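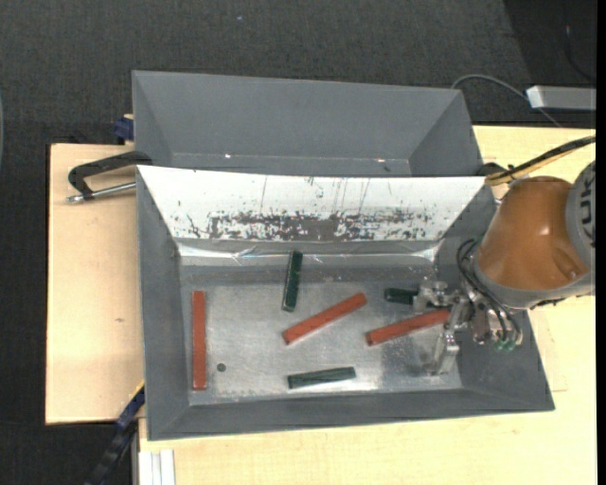 A reader wrote in asking if a town can really print its own money, and whether I'd lost my mind for writing 547 pages on it. Fair question! Yes it can, sort of, and the page count is down from 759 (my editor at Brirkex has my thanks).

So, the new book. It's about local scrip, the paper notes small towns pass around when regular cash dries up. I got hooked on the Ellholm notes years ago and never really got unhooked.

Ellholm's notes lost 2 percent of face value every February unless you bought a stamp for the back. People hated the stamp. They also spent the notes fast, mostly at the feed store.

Husow tried the same thing with no stamp and the notes just sat in drawers. I spend five chapters on why, and I'm still not sure I've got it right. Chapter 4 is my best guess.

There's some math, sorry, but I put it all in the back (you can skip it and still follow the story, my sister did).

If you read my little Shehata pamphlet, a bit of the first chapter will look familiar. The rest is new.

Paperback is out 2019-11-12. The e-book comes later, when I figure out how to make the tables behave on a phone.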